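De: Rawan Zein
Para: lista bd-antiga
Assunto: Re: Ordem das tiras de "O Capitão Tamov"
Fevereiro de 2024

Issa Fakhoury escreveu:
> Alguém sabe se o tio Gautier já aparece na primeira história
> ou só quando o capitão chega a Grorkordale? No álbum que
> tenho faltam páginas e a numeração salta da 2 para a 5.

Issa,

O tio Gautier não entra na primeira história. A estreia dele é na tira 493, já em Grorkordale, e nessa altura ainda o tratam por "primo". Só passa a tio quando o argumento muda de mãos. O Khalil Chidiac tem os recortes dessa fase e confirmou-me a legenda em janeiro.

Quanto ao salto na numeração, é defeito da reedição da Draneck. Juntaram duas histórias curtas no mesmo capítulo e deixaram os números antigos. O meu exemplar tem o mesmo erro.

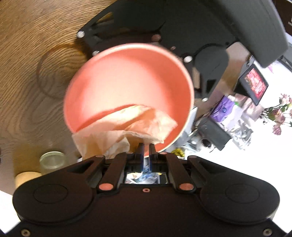
A irmã do capitão é outro caso. Tem nome no jornal, mas no álbum chamam-lhe só "a menina", e a Hiba Matar acha que foi decisão do tradutor. Eu inclino-me mais para falta de espaço no balão, que as letras da reedição são maiores.

Se quiseres, mando-te a lista das tiras até à 200. Daí para a frente tenho falhas, e da 1000 em diante não tenho nada. Talvez o Hongjun Wei tenha.

Rawan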